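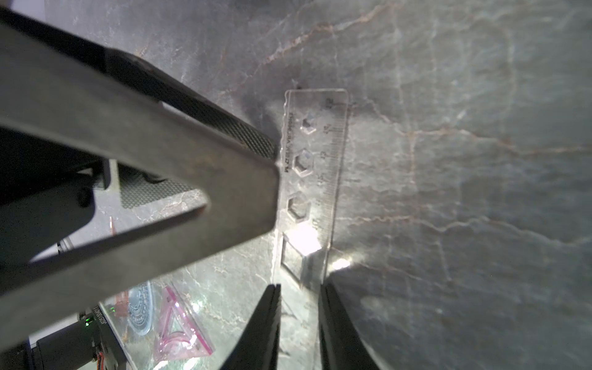 Sugeng Ong has been selling school and drafting supplies at Dullusmont for 15 years, and he still gets a bit giddy over a good ruler. We'd barely sat down before he was telling me how his grandmother traced honeycomb borders onto her quilting paper, hexagon after hexagon, and how he went on to do the same in the margins of his maths book. A clear ruler with hexagons cut into it, each a bit larger than the last, and a square below them, is his idea of a proper all-rounder. "You can measure with it, sure," he says, "but give it to a kid and they'll fill a page before you've boiled the kettle!"

Set squares are another matter, and he gets quite serious about those. His favourite colour is anything you can see a pencil line through, and he reckons most people put theirs away after school and never think of them again.
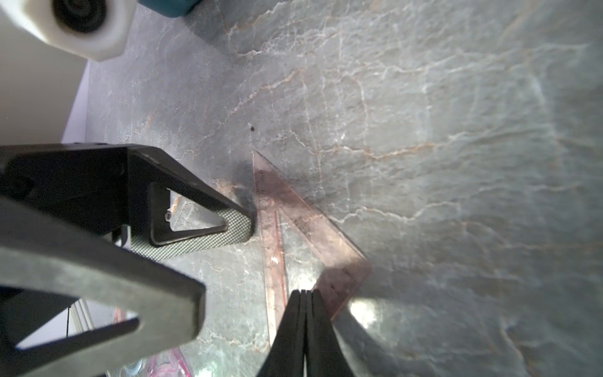

Retno Hidayat disagrees, and told me later that she uses hers every week for cutting mats and squaring up labels, and that "it's the ruler I keep losing, love, never the triangle."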